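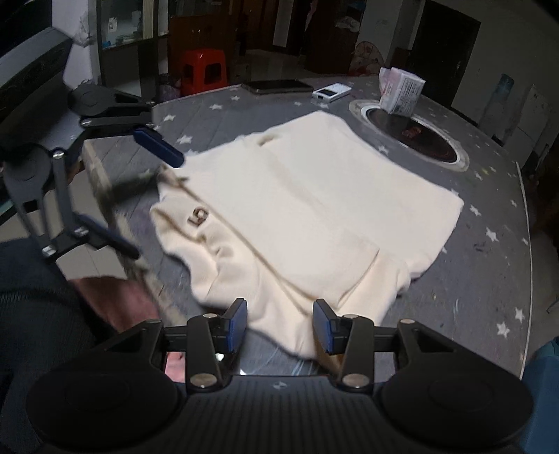

Cream knit sweater on a round gray table with white stars.

How long should an obituary be, and who gets listed?
Posted by reluctant_scribe in Funerals and Family Notices

My great-aunt Boglárka Bognár died in December, and I've been handed the job of writing her notice. I was chosen on the grounds that I once wrote a newsletter for a bowling league. She was born in Stultden, moved to Nolport as a young woman, and stayed there mostly to annoy her landlord.

The newspaper in Nolport charges by the word after the first 56. Her full name and the names of her surviving nieces and nephews use up most of that before she has done anything. The funeral home will put a longer version on its website for free, with no limit that I can find, and my cousins have taken this as a challenge. The current family draft is past 500 words and contains a paragraph about her hip.

My real problem is the list of survivors. She had two husbands. The first one is still alive, lives in Srour, and sends a fruit basket every year. Her second husband died before her. There is also a gentleman friend of long standing whom half the family calls Uncle and the other half calls "that man." Do I list the ex? Do I list the friend? What do I call him? And does the paid notice have to match the online one?

I have until 4 p.m. tomorrow to get the paper its copy, so philosophical answers are welcome but will be read afterward.

Posted by inkandlilies

I took death notices over the phone at a small paper for years, so I've heard every version of this fight, including a few conducted by two people on the same extension.

The two notices do not have to match. Plenty of families buy a short one in print and point readers to the long one. Yours could go something like this:

"Boglárka Bognár of Nolport, born in Stultden, died in December. Wife of the late (second husband). Survived by nieces, nephews and her dear friend (name). Service details and full obituary at (funeral home website)."

That fits with room to spare, so you can put in the date and still afford an adjective. Nieces and nephews as a group is completely normal in print. Name them all online, where it costs nothing, and go by age so that the order isn't an opinion. Check the spelling of every one with somebody other than the person who wrote it down.

On the ex-husband, there's no rule. Former spouses are usually left out unless there were children or they stayed close. A yearly fruit basket sounds close to me, but the person to ask is him. Some people would be touched and some would rather not see it in the paper. If he's included, "former husband and friend" is fine.

As for the gentleman, "companion" is the usual word. "Dear friend" if companion would start something at the lunch. "Special friend" was popular for a while and always made me picture a hamster. Whatever you choose, please do put him in. In all my time on that desk, the angriest calls came from people who'd been left out, and they had generally been the ones driving to the appointments. 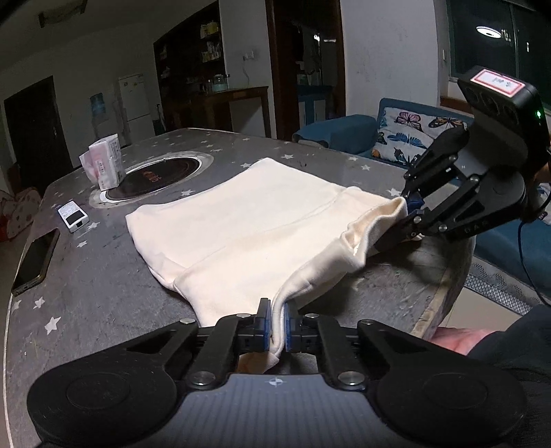
Before you send it, ask the paper for a proof and have one person who isn't grieving read it. Look at the service time especially. A wrong middle initial is a shame, but a wrong time means a lot of people in good shoes standing in a parking lot. Also ask whether the price includes a photo, whether it runs one day or two, and whether headings count as words. At my paper they did, and "In Loving Memory" cost people three words they'd never agreed to.

Leave the hip out.

Posted by SkenowSal

just put everyone in. when my dad passed we left out his brother because of the boat thing and 6 years later we still hear about it every thanksgiving. cheaper to pay for the words

also dont put her home address in the notice, people read those to see which house will be empty during the service

Posted by gordo_the_second

I disagree about going by age. Two of my aunts have been the same age for a decade and neither will produce documents. Alphabetical by first name is safer.

I'd also keep the landlord line for the online version. The official parts all sound alike, and that one sounds like a person. If the landlord is still living, maybe check with whoever is handling the security deposit first.

Sorry about your great-aunt. Did the basket come this year?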